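Radomír Zeman
Thursday, December 22, 2022

Thread: choosing a lentiviral packaging system for hard-to-transfect cells. Notes from the last run of preps at Pelside, mostly for people starting out with their own transfer plasmids.

1/ Second generation systems put gag, pol, rev and tat on one packaging plasmid, with the envelope on another. Third generation splits rev onto its own plasmid and drops tat. So you co-transfect three plasmids or four.

2/ A transfer plasmid with a wild-type 5' LTR needs tat. If the 5' LTR is a chimeric promoter (CMV or RSV fused to R-U5), it will package in either system. Check the map before ordering anything. Two of our failed preps came down to this.

3/ Insert size matters more than people expect. Titre falls as the distance between the LTRs grows, and past 9 kb or so the drop is steep. Ours was well under that and we still lost titre when we added a second reporter.

4/ Recombination between the LTRs is a nuisance in ordinary cloning strains. Use a recA-deficient strain, grow at 30 °C if the plasmid is misbehaving, and digest every maxiprep before it goes near a cell.

5/ We run the digest even when the miniprep looked clean. Fuseini Boateng reran our older stocks in April and found one with a faint second band. That tube had been used for months.

6/ Producer cells: low passage, split the day before, 70 to 80 per cent confluent at transfection. Over-confluent plates lift when you change the medium. If they lift, start again.

7/ We tested plasmid ratios on a small scale. The envelope plasmid is the one to keep low. VSV-G is toxic to the producer cells and extra plasmid bought us no extra titre.

8/ Harvest at 48 and 72 h, pool, spin out debris, then filter at 0.45 µm. Use PES or another low-binding membrane. Nitrocellulose binds the particles and you lose product on the filter.

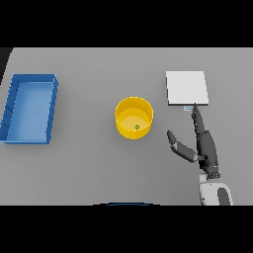

9/ Concentration. PEG precipitation overnight at 4 °C is cheap and needs only a bench centrifuge. Ultracentrifugation on a sucrose cushion gives cleaner material. For primary cells we use the cushion, for cell lines PEG is good enough.

10/ Aliquot small and freeze at -80 °C. Each freeze-thaw costs infectious titre, and the loss varies between preps, so do not correct for it with a fixed factor. Titre a thawed aliquot, not the fresh pool.

11/ p24 ELISA measures capsid protein, including free p24 and empty particles. It does not measure infectious units. If two labs quote titres, ask which assay before comparing them.

12/ For functional titre, transduce a dilution series and use only the wells with 5 to 20 per cent positive cells. Above that, multiple integrations per cell make the number too low.

13/ Wait at least 72 h before reading a fluorescent reporter. Earlier reads pick up pseudotransduction – protein or plasmid carried over with the supernatant. A no-integrase control will show how much of it you have.

14/ Joyce Magesa asked about polybrene. We use 8 µg/ml on cell lines and leave it out for primary T cells, where it was toxic in our hands. Run a kill curve on your own cells.

15/ Batch records for this series are numbered up to 162 on the Stoso share. Plasmid maps are in the same folder. Ask Rozália Vlček for access, not me.

Get our monthly bench notes by email. You can unsubscribe at any time.

© 2022 Radomír Zeman | Contact | Back to top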